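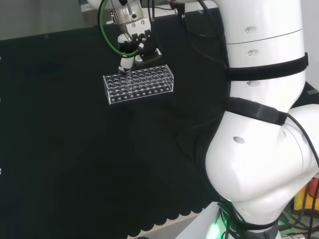

Can the Muletti rack-handling kit be added to an arm we already own?
In most cases it can, as long as the arm has a standard round tool flange, a payload of at least 3 kg with the cables attached, and two free digital outputs on the controller. Older controllers without tool I/O need the Briggs adapter box, which is sold separately.

Product notes: Muletti rack-handling kit
Mar 19, 2021

The Muletti kit from Irnmont is a gripper, a vertical probe and a software package for work with test tube racks. It is aimed at small labs that run one arm on one bench and have no integrator on call. We had the kit on loan for 20 working days in February and used it on the bench at Larnness, mostly for rack location and hole-by-hole positioning.

Hardware. The gripper bolts to the wrist flange of the arm. The probe is a straight white cylinder that points down alongside the gripper body, so both tools share one approach direction and the wrist does not have to turn between a probing move and a gripping move. Tubing and wires run outside the arm and are held with straps. We would have liked longer straps. The ones supplied fit the upper segment of a mid-size arm with little to spare.

Calibration. The routine uses an empty rack. The operator jogs the probe to a corner hole, lowers it until the tip is just inside the top plate, and stores the point. Two more corner holes are stored in the same manner. The software then works out the pitch and the angle of the rack, so a rack that sits a little crooked on the table does not need to be squared up first. A full calibration took us 45 seconds once we knew the menus. The first attempt took much longer, mainly because the jog speed resets to its default each time the page is opened.

Rack types. Templates are included for racks with two, three or four rows. Clear acrylic racks are supported because the routine relies on stored points and does not need a camera to find the edges. The manual recommends a dark, matte table covering under clear racks so the operator can see the holes while jogging. Felt is fine if it lies flat. A loose cloth can shift under the rack and the points then have to be stored again.

Known limits. The probe has no force sensing. If the stored height is wrong, the tip will press on the top plate until the arm's own protective stop responds. Irnmont advises setting that stop to its most sensitive level during calibration, and the manual repeats this on nearly every page. Tube gripping is rated for round tubes only. Caps with flanges are listed as untested.

Price. The kit costs $1299, or $989 for sites that already hold a Muletti software license. The Briggs adapter box is not included in either price. Fingers and probe tips are sold as spares, and the probe tip can be changed with a single hex key without removing the gripper from the flange.

Loan units can be requested through the Irnmont order desk. State the arm model, controller version and rack type in the request.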